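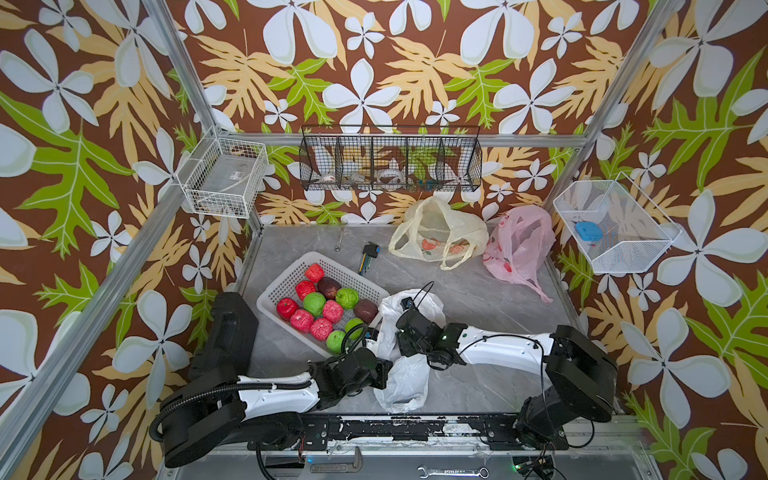
Cell 2, fruit bagging setup. Right gripper on the top of the white bag, left gripper at the front edge of the basket.

November 2019
Notebook: B. Horobets. Comments from I. Stetsiuk marked IS.

Continuing from the planner timing work. Goal for this block is to get the bag task running end to end from the task script, with no manual jogging between the grasp on the bag and the first pick from the basket. The arms share one planning group at the moment and that is the source of most of the trouble.

Software state at start

Motion planning is the Plillow branch with the joint group patch. Perception is Jandosetti, segmentation on the fixed camera only. Wrist cameras are not used in this block. The task script is still the flat state machine from April. I have not moved anything to the behavior tree version, and will not until the bag states are settled, or we will be debugging two things at once.

Controllers on both arms are joint impedance. Stiffness on the right arm is lowered in the last three joints while it holds the bag. Without that, any drift in the hold pose goes straight into the film.

Problem 1: holding arm moves when it should not

With a single planning group for both arms, a plan for the left arm is returned as a trajectory for all joints. The right arm gets a start and an end value that are equal, but the smoother is allowed to bend the path in between. In the logs the right wrist wanders by a few degrees mid-trajectory and comes back. On an empty gripper this does not matter. With a bag held at the top it swings the film and changes the opening, and then the place pose computed before the motion is stale.

Tried:
- Path constraint on the right arm joints. Works, but planning time goes up badly. The sampler throws away nearly everything.
- Splitting into left and right groups, with the idle arm as a static obstacle. Planning is fast again. Right arm receives no trajectory at all, so it holds on the impedance controller.

Kept the second one. The cost is that we lose coordinated motions in this phase. We do not need them once the bag is held. For the phase where both arms open the bag, the script switches back to the combined group.

IS: the switch has to wait for the trajectory monitor to go idle. I saw it switch groups while the monitor still had the last few points queued. Put a check in, not a sleep.

BH: done, the switch blocks on the monitor status and gives up with an error after the usual timeout.

Problem 2: the bag in the collision world

The bag is not in the planning scene. The depth points from it are, because the octree takes everything that is not masked. A thin translucent film gives patchy depth, so the octree gets a scatter of occupied cells around the held bag that change on each update. The planner treats them as solid. Result: the left arm refuses to approach the opening, or takes a long way around.

Mask the bag out completely and the arm goes straight through it, which drags the film. So neither extreme is usable.

Current approach is to mask the film out of the octree using the Jandosetti segment and replace it with a simple box attached to the right gripper. Box height is set from the segment, width is fixed. Collisions between the left gripper and the box are allowed only through the top face, and only in the place state. Outside that state the box is solid.

This is crude. The film lies partly on the floor and the box does not describe that part at all. For reaching across to the opening it is good enough. For anything low and in front it is not, and I have put a keep-out plane there for now.

Problem 3: picking from the basket

Segmentation on the full basket: 14 misses in 263 frames, a miss being a fruit in view with no segment. Most of them are the dark purple-brown ones where they sit against a neighbor and are in shadow. The green and red ones separate well on color alone. The textured red ones sometimes come back as two segments when a highlight crosses the surface. Merging on convexity fixes this but will also merge two real fruits that touch, so the merge is restricted to segments with the same color label.

Pick order was by confidence. That is a poor choice. A fruit wedged under two others can have high confidence if enough of it shows. Changed to sort by height of the segment centroid above the floor plane, with confidence only as a cutoff. The first picks now come from the top of the pile.

The basket wall is modeled as four solid slabs. The lattice holes are ignored, which is fine for collision, but depth through the holes lands inside the slabs and gets flagged as an inconsistency by the scene checker. Turned that check off for the basket object id only.

IS: please write that in the config with a comment. Last time a check was off for one object it was off for all of them within two weeks.

BH: in config, with comment.

Problem 4: wall pattern

The printed walls produce false fruit segments. The lime-green leaves are close to the green fruit in hue, and the yellow-orange ones are near enough to matter when exposure drifts. Cropping to the floor polygon removes nearly all of it. What remains is at the join between floor and back wall, where the polygon is a little generous. Pulled the rear edge forward. The printed bags lying behind the basket are inside the polygon and their fruit graphics also get picked up, so a height test above the floor plane is needed in addition. Flat graphics fail the test, but a raised fold in a bag with a red graphic on it can still pass. One known false positive of this kind, left as is.

Considered swapping the walls for plain ones. Not doing it. If the segmentation needs a plain wall, I would like to find out in this cell.

Timing

Ran the planner benchmark on stored scenes, 50 queries per setting, left arm only, basket to above the bag opening. Median plan time in the combined group with the path constraint: 1063 ms. The split group stays well under that on every query. I will write the full table to the shared folder when the right arm set is finished as well.

Note that these are plan times only. Scene update is not included, and scene update is now the longer of the two whenever the box is being refitted. The refit does not need to run on every update. It should be triggered when the right wrist has moved or when the segment height changes by more than a threshold.

Calibration

Camera to left base re-run with the Iyengar routine. Residual fine. Camera to right base not re-run, still using the old transform. The top face of the bag box depends on it, so this should be done before any numbers on placing are taken seriously.

Loose hardware

The small wrench and the hex key set on the floor behind the basket show up in the octree as low clutter. Harmless for the current pick poses, but clear them before the next scene capture or they will be baked into the stored set. Also the cable loop beside the left base: the self filter does not cover it, so it appears as an obstacle next to the arm's own first joint. Added a padded cylinder to the filter.

Open items

- Trigger logic for box refit (BH)
- Camera to right base calibration (BH)
- Recovery state if the film slips from the right gripper. At present the script only checks gripper width, and film is too thin for width to say anything useful. IS suggests watching the segment height instead. (IS)
- Release height over the opening. Fixed offset now, should follow the top face of the box.
- Ask Tritden whether their gripper driver can report motor current at a higher rate. The present rate is too slow to use for contact.
- Rename the states. "hold_bag" and "bag_hold" both exist and do different things.

IS: the second one is mine. Will rename to "wait_with_bag" and push before the next run.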